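A Toy Car, a Garden Picture and 277 Tries Before Lunch
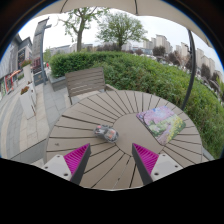 Both fingers open, with the toy car and the picture board still on the table.

I'd been emailing with the Lorano crew for months before I finally got to spend a morning with them (in February, and yes, I wore two sweaters). They collect hand-held gripper demonstrations, and the team lead, who has been at it longer than anyone else there, talks about as fast as I do, so we got along great.

My first question was why they bother going outside at all. "Indoors we got really good at indoors," she said. "Same four tables, same lamps. Then we'd run the policy at the Lodhi site and it would reach for a cup like it had never met one." So now about half of what they record is done outside, at slatted tables, under umbrellas, on overcast days and bright ones. She loves a slatted table, by the way. The gaps give the tracking something to hang on to, and thin objects catch in them, "and I want the catching in the data!"

The job that morning was called Jarau on their sheet, and it's simple to say out loud: pick up the car, set it down on the board, open, back off. Then the board gets turned a bit and you go again. They had 277 of those planned before lunch, and I got to do a handful myself. I was terrible! I kept coming in too fast and closing early, and I pinched the board by its edge twice.

"Keep those," she told the guy at the laptop, and I asked if she was just being nice. She laughed. "No, I'm greedy. You missed and you fixed it. My people don't miss enough anymore." They tag recoveries separately, and out of the 1826 episodes in the set so far, only 108 have a good one. She'd like a lot more.

I also wanted to know about the board, because a busy printed garden seemed like a mean thing to put in front of a learning system. She said that was the idea. With a plain board, an earlier model more or less learned "go to the pale rectangle," and it fell apart the first time they swapped it out. A picture full of flowers is harder to cheat with.

What's the boring part, I asked? "Syncing," she said, before I'd finished. Then labels. Then charging things. The next batch goes over to Danard for checking, and she was already arguing with herself about whether to switch the car for something softer.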